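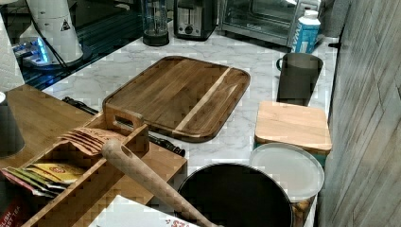 ## La planche qui ne quitte plus le plan de travail

Il y a dans beaucoup de cuisines un objet que l'on range par principe et que l'on ressort dix fois par jour. Chez Jaqueline Sandoval, c'était la planche à découper. Pendant des années, elle l'a glissée derrière les plaques du four, d'où il fallait l'extraire à deux mains en retenant tout le reste du genou. Puis, un dimanche de mai, elle l'a posée de travers au beau milieu du marbre, et elle y est restée (« de biais, parce que mon bras va de biais », m'explique-t-elle en riant, et j'avoue que depuis je fais pareil).

C'est une grande planche en acacia, brune et chaude, avec une bande blonde qui la traverse et que l'on remarque avant tout le reste. Une découpe sert de poignée, une rigole fait le tour. Jaqueline l'a payée 33 euros chez Jalodano, la petite quincaillerie de son quartier, où elle était entrée pour des ampoules !

Autour, il a bien fallu s'organiser. Le grille-pain et le four de table se sont alignés au fond avec le bol du mixeur, le pichet gris et les boîtes ont pris le côté droit, et le milieu appartient désormais à la planche. On cuisine à 20 centimètres de tout, on pousse un peu, on essuie, on recommence.

### Ce que demande l'acacia

Pour l'entretien, j'ai appelé Despina Mihăilă, ébéniste à l'atelier Pelen, qui répare des planches depuis plus de 7 ans et en parle comme d'autres parlent de leurs rosiers. Sa recette tient en peu de mots : une éponge à peine humide, un torchon tout de suite après, et jamais de lave-vaisselle. Une fois par mois, elle passe une huile minérale alimentaire au chiffon, dans le sens du fil, laisse boire toute la nuit et essuie l'excédent au matin. Elle insiste sur la rigole, que l'on oublie toujours et où le jus des tomates s'installe volontiers. 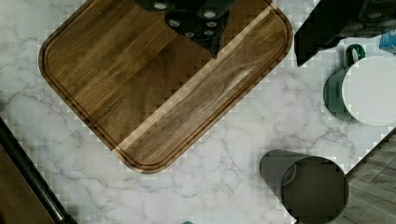 *L'acacia et sa bande couleur miel, sur le marbre veiné de gris.*

Pour les odeurs d'ail, elle frotte au gros sel avec un demi-citron. Jaqueline préfère le bicarbonate. Elles en ont discuté longuement au téléphone, sans se mettre d'accord, et se sont quittées en échangeant une recette de pain aux noix.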